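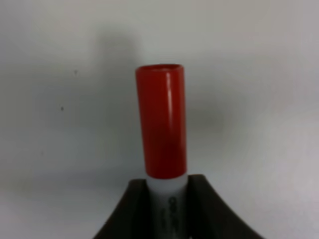 Dhanial opens its teaching rooms to visitors on one Thursday in March, and this year I went along. The building is on the far side of Pirnberg, past the bus depot, and the sign for the car park points the wrong way. I got there at 9 and signed in at a desk in the corridor. The visit is free but you have to book, and groups are kept small enough for everyone to have a turn.

I had expected a talk with slides. There was one, but it was short, and most of the morning was spent at the tables. The work at Dhanial is showing robots how to do things. A person moves the arm through a job, the movements and the camera pictures are saved, and later a program is trained on all of those saved attempts until it can try the job without help. Each attempt is called a demonstration. The project we were shown is called Sarnis and it deals with small household and desk items: markers, bottles, kitchen tools, boxes.

There are two ways of doing it and we tried both. In the first you take hold of the arm itself and push it where you want it to go. The joints are set to give way under your hand, and it feels like moving a heavy desk lamp. In the second you sit at a separate table with a smaller arm, and whatever you do with the small one is copied by the large one. I found the first way easier for getting close to an object and the second easier for closing the fingers at the right moment. The staff mostly use the second. With the first, your own arms get into the camera's view and the recording is less useful.

Picking up a marker was the beginners' task. You come down over it, close the fingers on the barrel, lift, and hold still for a moment before setting it down. My first try was too quick and I pushed the marker over. On the second I had the fingers too low and touched the table, at which point the arm stopped and had to be reset from the keyboard. The third was saved. On the wrist camera's screen a marker held upright between the fingers looks very large, and you lose your sense of how far away the table is. One of the staff told us to watch the shadow.

We were told that a simple task needs 200 good demonstrations before training is worth starting. A harder one needs many more. The Sarnis set stood at 1779 on the day, all tasks together, and the number was written on a whiteboard by the door with the older figures rubbed out behind it. Failed attempts are kept as well, in a separate folder, and marked with the reason.

After a tea break we moved on to mixed items. The table for this had a water bottle with a dark green label, a spatula with an orange handle, and a long white cardboard box lying on its side. You are given one instruction, such as "pick up the box", and you have to do that and leave the others alone. I was slow at this. The box has to be taken across its narrow side, so you turn the wrist first and then go down, and turning the wrist turns the camera view too. People who play a lot of video games did better than I did. A spatula is awkward in another way, as it lies so flat that there isn't much to get hold of except the handle.
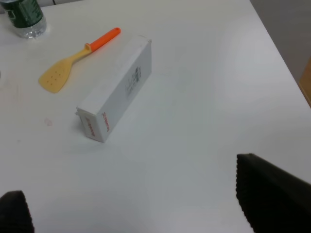 Vernton, at the next stool, thought the open fingers should start further from the box than I was starting them. Going in from well back gives the program more to learn from, according to Vernton, and a demonstration that begins almost on top of the object teaches it very little about getting there. I tried it that way for the rest of the session and it took longer, but two more of mine were saved.

The last half hour was the robot working on its own, using a program trained on earlier recordings. It was given the marker task. It was slower than a person and paused before closing the fingers. It managed the first two and missed the third, and the staff let it carry on trying until it got hold of it. Questions followed, mostly about cost and about how long one person can record before getting tired. The answer to the second was 29 minutes, after which they swap over whether they feel tired or not.

Practical points for anyone thinking of going. Wear short sleeves or roll them up. The stools are high and have no backs. There is tea but no food, and the nearest shop is back by the depot. Booking for the next visit is done by email and they reply within the week.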